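프루제크 손목을 또 뜯었다

어제 새벽까지 공방에 있었더니 오늘은 하루 종일 멍하다. 그래도 까먹기 전에 적어 둬야지 싶어서 씻지도 않고 노트북부터 켰다. 지난번 글이 6월이었으니까 꽤 오래 묵혔네요, 죄송합니다. 그동안 댓글로 "팔은 어떻게 됐냐"고 물어보신 분들, 팔은 살아 있습니다. 이름도 그대로 프루제크(Pruseck)고요.

지난 글 이후로 제일 많이 바뀐 건 작업 공간이다. 원래는 우리 집 주방 식탁에서 하다가 (밥 먹을 때마다 치우는 게 진짜 고역이었다) 지금은 힐니스(Hillness)라는 공유 공방 구석 자리를 쓴다. 흰 상판 테이블 하나에 전원 멀티탭 하나, 그게 전부인데 치우지 않고 집에 갈 수 있다는 것만으로 삶의 질이 달라졌다. 옆자리 게르트루트... 아니 기젤라 프뢸리히 씨, 이름 틀리게 불러서 미안해요. 육각렌치도 아직 안 돌려드렸는데 이번 주 안에 꼭 가져다 놓겠습니다.

본론. 이번에 한 일은 손목 쪽 배선을 전부 다시 한 거다. 6월 버전은 손목 서보 선이 너무 짧아서 팔을 쭉 뻗으면 커넥터가 슬슬 빠졌다. 처음엔 코드가 이상한 줄 알고 역기구학 쪽만 이틀을 들여다봤는데, 어느 순간 커넥터를 손으로 꾹 눌렀더니 멀쩡하게 움직이는 거다. 그때의 허탈함이란! 그래서 연장선 2개를 새로 만들고, 선이 관절 옆에서 한 바퀴 여유 있게 돌도록 감아 줬다. 보기엔 좀 지저분해졌다. 예쁜 배선은 다음 생에 하기로.

손가락도 바꿨다. 예전에는 양쪽이 똑같이 생긴 집게였는데 작은 블록을 상자 구석에서 꺼내려면 자꾸 벽에 걸렸다. 지금은 한쪽은 넓적하게 두고 다른 쪽은 끝으로 갈수록 가늘어지게 다시 뽑았다. 모델링은 내가 했고 출력은 공방 프린터로 했는데, 첫 번째는 나사 구멍이 작아서 버렸고 두 번째는 좌우를 뒤집어서 버렸다. 세 번째에 드디어 들어맞았을 때 혼자 박수 쳤다.

전원 이야기도 조금. 전에 쓰던 어댑터는 관절이 한꺼번에 움직이면 전압이 뚝 떨어져서 제어 보드가 재부팅되곤 했다. 이번에 카테네(Katene)에서 나온 걸로 바꾸고 나서는 아직 재부팅을 못 봤다. 대신 팬 소리가 좀 있다. 밤에 혼자 작업할 때는 은근히 거슬리는데 음악 틀면 괜찮다.

그리고 속도. 그리퍼가 닫히는 펄스 폭을 1,550으로 잡아 뒀는데, 이게 블록 크기에 따라 너무 꽉 잡거나 헐렁하게 잡는다. 꽉 잡으면 서보가 끙끙대는 소리를 내고, 헐렁하면 들어 올리다가 툭 떨어뜨린다. 닫은 뒤에 400밀리초 기다렸다가 들어 올리게 했더니 떨어뜨리는 일이 확 줄었다. 이 대기 시간을 왜 진작 안 넣었을까... 성격 급한 주인 만나서 팔이 고생한다.

다음에 할 건 정해 놨다. 상자가 비스듬하게 놓여 있을 때 손목을 그 각도에 맞춰 돌리는 것. 지금은 상자 위치를 내가 직접 좌표로 넣어 주고 있어서 테이블을 살짝만 건드려도 처음부터 다시 재야 한다. 카메라를 위에 달까 고민 중인데 거치대부터 만들어야 해서 또 일이 커질 것 같다. 이 부분은 요샤 하만 씨 블로그에 올라온 보정 방법을 따라 해 볼 생각이고, 잘되면 코드도 정리해서 올리겠습니다. 안되면 조용히 있을게요 ㅎㅎ

아, 블록 꺼내기 연습은 노란 상자에 파란 블록으로 계속하고 있다. 색이 확 달라서 내 눈이 편하다. 혹시 비슷한 거 만드시는 분 있으면 손목 선 길이부터 꼭 재 보세요. 팔을 접은 상태 말고 다 뻗은 상태에서!

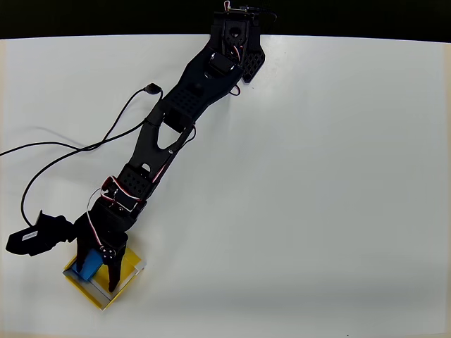 체게레다 시사이
저도 커넥터 빠지는 걸로 한참 헤맸어요 ㅠㅠ 저는 연장선을 만들고 나서도 계속 빠져서 결국 커넥터 바로 옆을 케이블 타이로 한 번 묶었더니 괜찮아졌습니다. 그리고 대기 시간 400이면 저희 것보다 짧은데, 조금 큰 블록도 잘 잡히나요? 코드 올라오면 꼭 보고 싶어요!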